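Reading time: 4 min

Search products, spares, manuals

Drelline Household Range: Demonstration Visits

The Drelline range covers a wheeled humanoid for domestic chores, the hand-held grippers used to teach it, and the software that sits between the two. You can read the specification sheet, and we hope you will, as Ákos Halász spent most of June on it. Most buyers would sooner come and watch something get folded.

Visits take place on the main floor at Urkow. They last most of a morning, start at 10.30 and take up to 18 people, which is the number of decent mugs we own.

What you will be shown

The floor is laid out as a home, if your home has a concrete floor and a very high ceiling. Laundry takes up the largest share of it. We began with laundry on the theory that it would be easy, and we have kept the early schedule on file as a comic work. The washing machine is an ordinary front-loader and the clothes are ordinary clothes. Jeans are popular with visitors, being stiff enough to hold a rectangle once somebody has talked them into one. Shirts are for those with more patience. 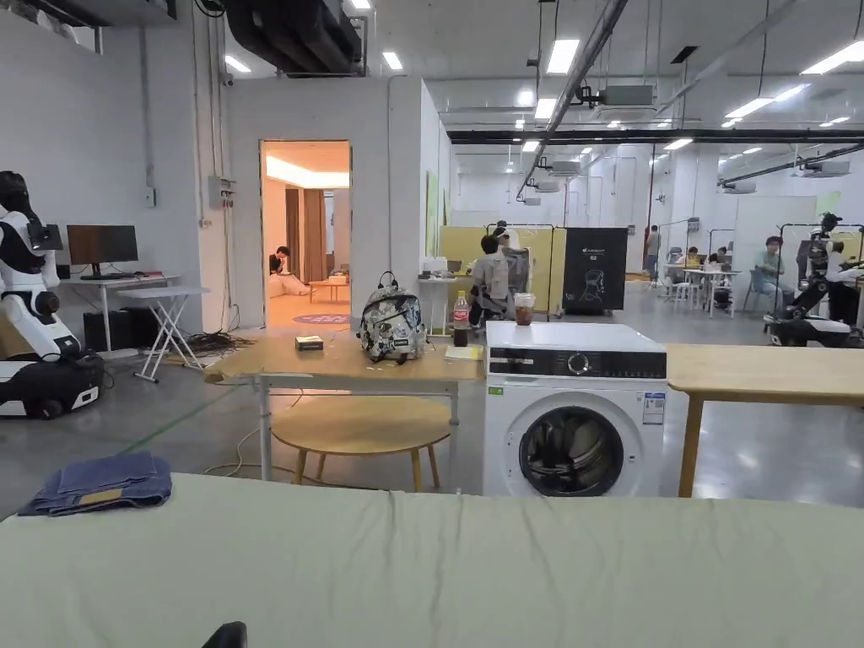 How a visit runs

Réka Vincze meets you at the door and gives the safety talk, which is short and mostly concerns cables. Please look down from time to time. After that you are free to wander between the stations and ask the operators questions. They will answer while working, though in the middle of a difficult sleeve you may have to wait.

Each station sticks to one family of jobs. At the tables it is picking up, putting down and tidying away, with the sort of things people leave about: bottles, bags, cups. At the bed it is cloth and small belongings. The robots have their own areas and you will be told how close you may stand. The answer is further back than you would like.

There is a slot before lunch for trying a gripper yourself. Everyone assumes they will be good at it. A former surgeon from Zondwood spent a quarter of an hour on a single sock and asked for the door to be closed.

The hand-held gripper

Two fingers, black, screwed to a white base. The finish is matt, after complaints that the glossy prototype looked like a salad server. You hold it, do the chore as you would with your own hand (slower, and with more muttering), and the recording goes towards teaching the robot the same chore. Soft things on soft surfaces are the hardest going. A T-shirt on a tabletop has edges you can get under, while a T-shirt on a duvet gives way wherever you press, and the duvet comes up with it if you are careless.

We are asked how many repeats a chore needs. For a plain fold, about 200 good ones gets you something worth looking at. For anything involving a duvet cover, please ring us and we shall discuss it gently.

Fingers wear and can be changed at the bench with one screwdriver. Spare pairs come in the box. The screwdriver does not, following a long argument that the accounts department won.

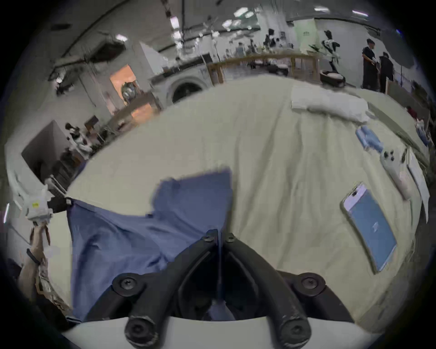
BEDS, SOFAS & SOFT FURNISHINGS

The bedroom kit is sold as an add-on to the household range. It contains the bedding set, a bag of mixed garments and a printed list of 50 chores in rising order of difficulty, starting with moving a phone off the bed and ending with hospital corners. Number 37 is "find the other glove". We have had letters about number 37.

Pillows are included. The bed is not, and should be bought locally unless you enjoy freight charges. Any double will do, and a thick duvet makes the better teacher. Game controllers, handsets and other clutter should come from your own drawers, as the robot ought to get used to the mess it will be living with.

The kit works with all current Drelline grippers and with the older Hajdu pattern if you fit the adaptor plate. The adaptor plate is out of stock. It has been out of stock for a while, and we would rather say so here than on the telephone.

Booking and price

Visits are free to anyone with a serious interest, a term we have learned not to define. The bedroom kit is priced at £2,000 before delivery. Groups from schools and colleges should write to Réka first, so that she can put the good scissors away.

Wear flat shoes. Tea is provided, and biscuits until they run out.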